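Handheld grippers losing tracking on cloth jobs?
Cimon
Our pair keeps drifting when I pick up the pink cloth near the tray. The marker cubes are clean, and I redo the setup every 50 runs. Right one is way worse than the left!

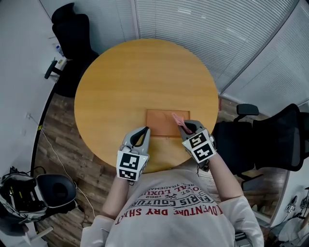
Telitz
Check the screws under the cube first. Mine had worked loose by 2 mm (ugh) and every run after Friday was junk. Snug them up, then redo the setup with both grippers.

Serow
Same here, new fingers fixed it. Maybe try that?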